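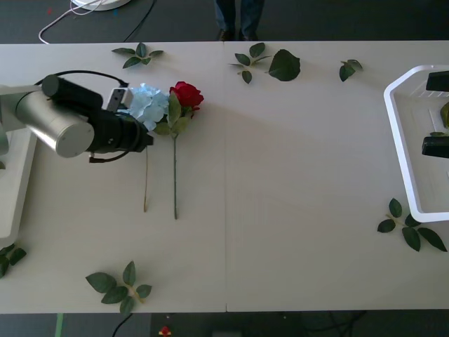 Sorting artificial stems - Brustell display stock

Display stock at Brustell is regraded each December, before the window arrangements are rebuilt. The work covers fabric heads, wired stems and loose foliage, and the notes on this page record how the stock is divided. Focal flowers are set out in pairs and judged for colour against a white surface. The red rose and the pale blue hydrangea are laid with their stems parallel, the heads just overlapping, which makes any difference in stem length easy to read. The rose keeps its leaves under the bloom. Loose greenery stays spread out until it has been graded by leaf shape, narrow sprigs separate from broad ones and single leaves separate from both.

Grading was done by Nuria Moya and Cormac Madigan, with stem lengths checked by Julián Collado.

Storage
Roses and hydrangeas go in separate cartons, heads at alternate ends. Maximum 28 stems per carton. Foliage is stored flat in 11 cm deep trays, two layers at most, with tissue between.

Repairs
Frayed petals are trimmed with fine scissors. Detached leaves are refitted with floral tape in a matching green or grey - hot glue discolours the fabric and is not used. Heads with more than six damaged petals are set aside for parts.

Catalogue entries by Covadonga Valcárcel. Colour codes follow the Andico chart.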